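Search this site Enter keywords

Household Storage and Small Items Safety Checklist
Furnished Residences, Bidell Property Services
Form 12, completed copy with comments

Residence: Bisville, ground floor, living room
Inspector: Siobhán Noonan
Reviewed by: Leopold Wyss
Date of inspection: November 8, 2024

Purpose

This checklist is used when a furnished residence is handed over for a family stay. It covers loose items kept in living rooms, including cords, tubing, hair accessories, adhesive tape and personal care supplies. Ratings are Satisfactory (S), Attention Needed (A) and Not Assessed (N). Where an item is rated A, the comment states what must be done and who is responsible for it.

Part 1. Window area and storage bins

1.1 Curtains hang clear of the floor heating outlet. Rating: N
Comment: The outlet is behind the side table and was not reached. To be assessed at the April visit.

1.2 Curtain cords secured above child height. Rating: S
Comment: Cord cleats were fitted by Pichler under work order 869. Both cleats are firm.

1.3 Storage bins are free of cracks and sharp rims. Rating: S
Comment: Clear plastic bin checked by hand along the full rim. No splits found.

1.4 Flexible tubing is coiled and kept inside a bin. Rating: A
Comment: The teal tubing is coiled and was kept in the clear bin with other small articles. A long loop of tubing presents the same risk as a cord. The coil is to be fastened with a hook-and-loop strap and the bin is to have a closing lid. Responsible: Shoaib Abbasi.

1.5 Cables are separated from plastic bags. Rating: A
Comment: White cables lay in a tangle close to a white plastic bag. Bags of any size are to be tied in a knot and put in the kitchen drawer that has the child latch.
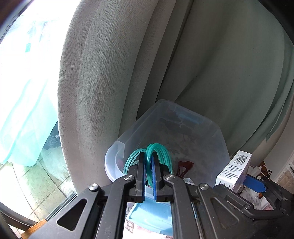
May tubing be stored in the same bin as household cords?
Tubing and cords may share a bin if each is separately strapped, the bin closes with a lid, and the bin is placed out of the reach of children under three.

1.6 Small electronic accessories stored in a closed container. Rating: A
Comment: A blue USB flash drive was found outside the bin, leaning near a white cardboard box. Items of this size are to be placed in a lidded box. The occupant has been asked to confirm whether the drive is still required.

1.7 Cardboard packaging kept away from the window ledge. Rating: S
Comment: No packaging on the ledge. The occupant intends to keep the white box until the warranty period has ended. This is acceptable.

Part 2. Seating area

2.1 Sofa is stable and its cushions are intact. Rating: S
Comment: The pale green sofa does not rock. Seams were checked at the front and sides. The fire label is present and was entered in the register as number 1559.

2.2 Blankets and throws are kept clear of power strips. Rating: A
Comment: The floral blanket is in good condition. The power strip should be moved farther from it and fixed to the wall with the bracket supplied. The bracket is rated for a cord of up to 300 centimeters, which is sufficient for this room.

2.3 Chargers are unplugged when not in use. Rating: A
Comment: A white USB charger was plugged into the strip. Burgi Eder has explained the rule to the occupant and left a printed card.

2.4 Power strip carries a readable rating label. Rating: N
Comment: The label is on the underside. The strip was not lifted while it was in service.

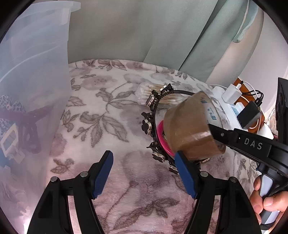 HAIR ACCESSORIES, TAPE AND PERSONAL CARE

3.1 Hair accessories have no loose decorations. Rating: S
Comment: The black plastic headband has silver flower-shaped decorations. Each was tested with a light pull and none moved. Headbands of this type are not to be left where a child under three can reach them, whatever the result of the test.

3.2 Elastic hair ties are stored out of reach. Rating: A
Comment: One bright pink hair tie was found on the blanket with the headband. It should go in the lidded accessory box. The elastic is sound.

3.3 Adhesive tape is stored without a cutting blade. Rating: S
Comment: Brown packing tape, roll only. If a dispenser with a toothed edge is brought in, it must be kept in the utility closet.

3.4 Cotton swabs are kept in a closed tub. Rating: A
Comment: The swabs have wooden sticks and are in a transparent tub. They belong in the bathroom cabinet, upper shelf. Wooden sticks can splinter when bent, and broken swabs are to be thrown away at once.

Follow-up

Mr. Abbasi will supply the strap, the lid and the accessory box. The wall bracket will be fitted by Pichler. Ramesh Kaushik will check both Not Assessed entries in April and return the signed sheet to the Skundarent office.

Reviewer's note (L. Wyss): Ratings accepted. Item 2.2 is to be completed before handover — the remaining items may be closed during the first week of the stay.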